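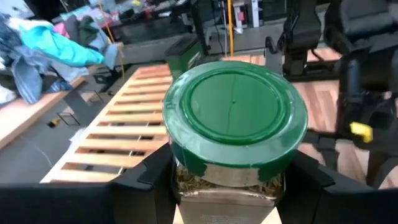

Skelard Close-Up Deck, Marked Edition

December
by the Novby product desk

The Skelard is a poker-size deck for stage and parlor card work. Stock is a 310-series board with an embossed finish, cut face to back for clean weaves. The marking system sits in the upper left of the back design and reads at around 4 feet under normal house lighting.

Each deck holds the standard 52 cards plus two jokers and a double backer. Print run: 2000 decks, of which 1000 have the Langat red back – the rest are blue. Sold singly or by the brick; a case is 24 decks, unmixed.

Not compatible with the Nastutero card clip, which fits bridge-size decks only. Opened decks cannot be returned.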